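Thread: Budget for a second two-arm packing cell, what are we missing

vbarros
Posted 28 August 2025
We have one two-arm cell wrapping plastic drinkware in bubble wrap. The owner wants a second one and asked me for a number. So far I have the arms, grippers, cameras, frame and wall panels. Gonevia quoted the arms with 10 weeks lead time. Pictures of the current cell below.
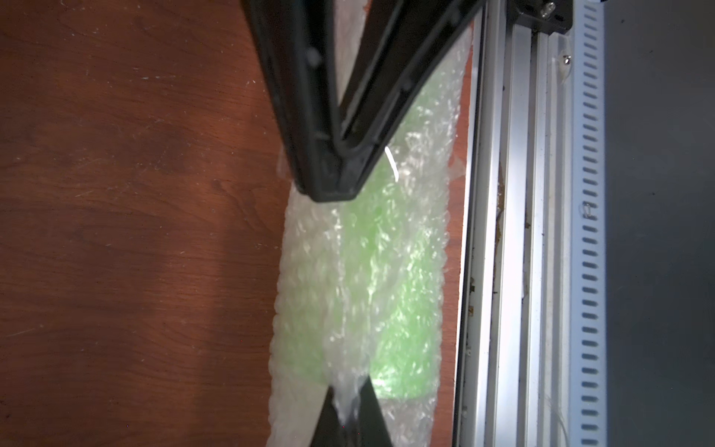
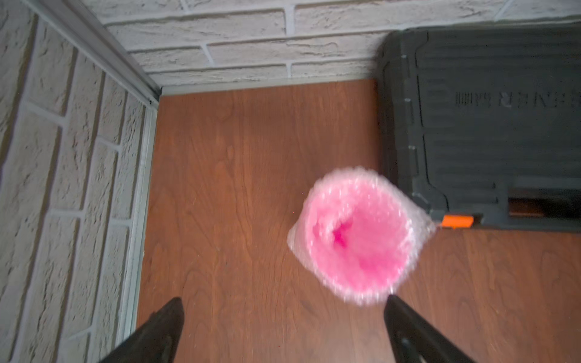
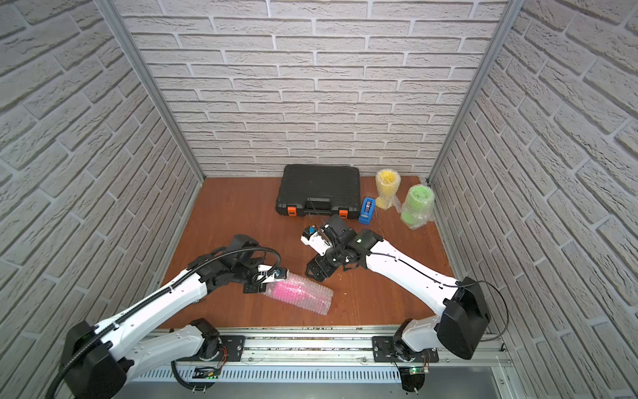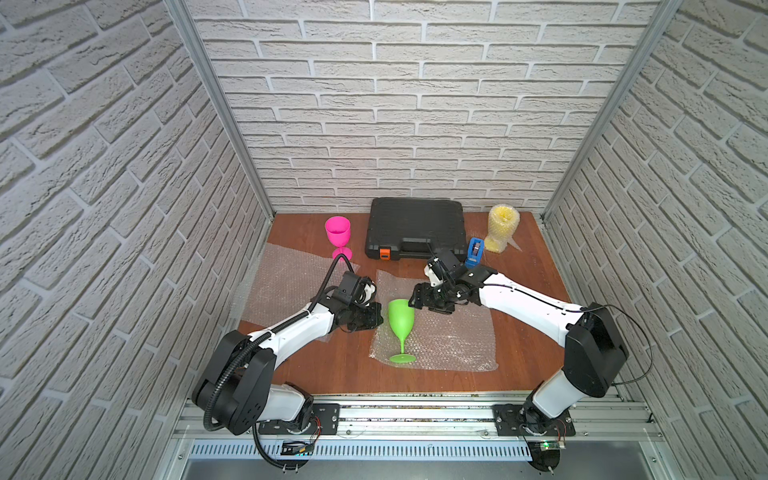 Drinkware and bubble wrap in the current cell, two wrist views and two from outside.

pilov_tech
Is the Gonevia quote arms only, or does it include mounting plates and cabling? Ours came without either and it added 5 percent.

vbarros
Arms and plates. Cabling is separate, I have a line for it.

wrezende
Put spare gripper fingers in the budget now. We order 20 at a time. I would also price a spare gripper for each side, because with one side down the whole cell stops.

kettle_row
I'd hold off on a second cell. What does the first one do per shift?

vbarros
80 pieces on a good shift. We need double that by next June.

kettle_row
Then look at cycle time first. In the last picture one sheet is under the green glass and another is lying flat under the left arm. Who cuts and places those? If it's a person, two cells means twice the hand work and you should budget for that too.

vbarros
A person. Precut sheets from Sampaio. Fair point, it wasn't in my number.

wrezende
I don't agree with waiting. Tuning cycle time got us 10 percent and took months. If he needs double he needs the second cell.

kettle_row
Or a sheet feeder. Bullari makes one. Get the quote at least, it's free.

pilov_tech
Check tape as well. I see a small blue dispenser at the back in the two outside shots. A desk dispenser is fine for one cell, but you'll be changing rolls all day with two.

vbarros
OK. Adding sheets, tape, labor for loading, spare fingers and one spare gripper per side. Will ask Bullari for the feeder price and post it when I have it.

wrezende
Ask them about lead time too. Valdir, send me the sheet size and I'll check it against ours.
Wagner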